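Right hand closes by itself after a stop, anyone seen this?

Greltgate Community Forum > Arms and Hands > Faults and Safety

mancuso_g
Posted April 2026

Hi all, long-time reader, and I think this is only my second post, so please be gentle with me. I look after the demo setup at Sirklow, and we've had something happen with a right hand that I'd like to get other eyes on before we run it again.

The short version is that we hit the stop while the arm was over the parts tray, everything froze the way it should, and then when we released the stop the fingers closed all on their own. No command in the log at all. My colleague had his fingers in the tray at that moment, moving a part over, and he got a good pinch across two knuckles. He's fine, thank goodness, a bit of bruising and a lot of teasing at lunch, but it scared me more than it scared him, I think.

We've since repeated it with everyone well back. I've gone through the Kekana controller settings, I've swapped the cable at the wrist, and I've reloaded the hand firmware. It still closes on release about one time in 3, and I can't find a pattern in it.

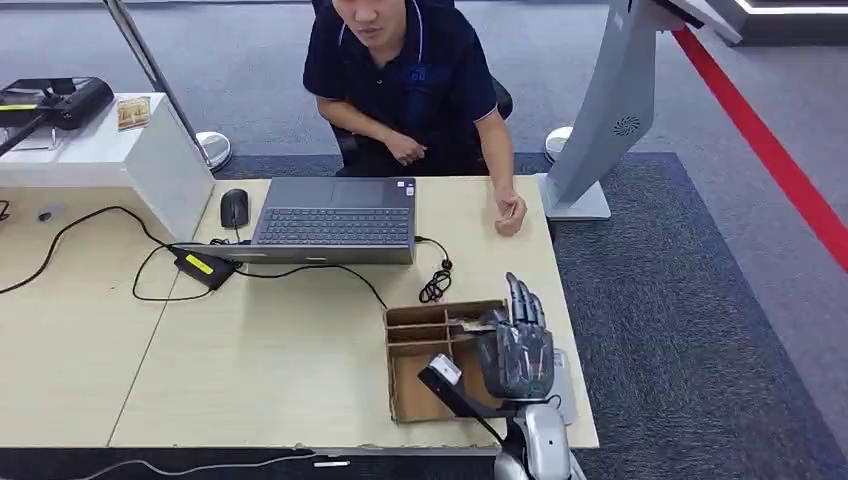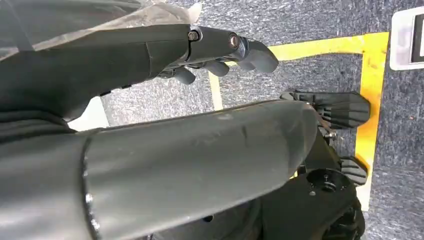 What bothers me most is that the arm itself behaves beautifully. It holds position, it waits for the resume, it does everything you'd want. Only the fingers move. If anyone has run into this I'd be so grateful to hear about it, and I'm happy to post logs if somebody tells me which ones are useful.

Gerardo Mancuso

tinbucket
First of all, glad your colleague's okay! We had something that sounds very much like this back in October. Ours was the last grip target staying in the hand's own memory. The stop cuts motor power but the little board in the hand stays alive, so when power comes back it carries on with whatever it was told last. If you were partway through a grasp, it finishes the grasp. We put a "clear target" call into the stop routine and I haven't seen it do it since.

mancuso_g
Oh, that's very interesting, thank you. It would explain why it doesn't happen every time, if it depends on where in the cycle we stop. I'll try it this afternoon.

silvan_s
I'd be careful here, and I say that with affection, tinbucket, you've helped me out more than once. Clearing the target is a nice thing to do and Gerardo should do it. But it's a software fix for a safety problem. If the hand board crashes or the call doesn't get through, you're right back where you were, with somebody's fingers in the tray. Releasing a stop should never move anything. It should make the machine ready, and then a separate, deliberate reset should let it move. On the Elliron relay we use there's a setting for manual reset and it was off when ours arrived. I'd look at how your hand supply is wired before I touched a line of code.

Silvan Schwaiger

tinbucket
Fair point, though I don't think it's quite so simple. If you cut power to the hand completely it goes limp, and whatever it's holding gets dropped. With a light part, who cares. We lift glass sample jars and I really don't want those coming down on anyone's feet.

silvan_s
For jars I'd agree with you, and I'd want a different gripper altogether. For small parts over a tray, let it drop them. I'd sooner sweep up than fill in an accident form.

pollyanna_b
Can I put in a word for the boring stuff too? My rule with our students is hands out before anyone touches the release, and whoever releases it says so out loud and waits for an answer. It feels silly for the first week and then it's just how you work.

tinbucket
No argument from me on that one, we do the same.

mancuso_g
Back with an update, and sorry for the wait, it was a long day. I added the clear call and then did 30 stops and releases at different points in the cycle, everyone standing back. The fingers stayed put every time. So I do believe tinbucket found the cause, and I owe you a coffee if you ever come by.

That said, Silvan has convinced me I shouldn't leave it there. I opened up the cabinet and our reset is automatic, same as his was. I've ordered the button and the bit of wiring to make it manual, and until that's in we're only running with the tray loaded beforehand and all of us out of reach. Polly, I've borrowed your rule as well and it's taped up next to the stop.

silvan_s
Good man. When you do the wiring, check that the hand and the arm come back on the same reset. Ours were on separate channels and it took me ages to notice.

mancuso_g
I hadn't thought of that at all. Going to look now.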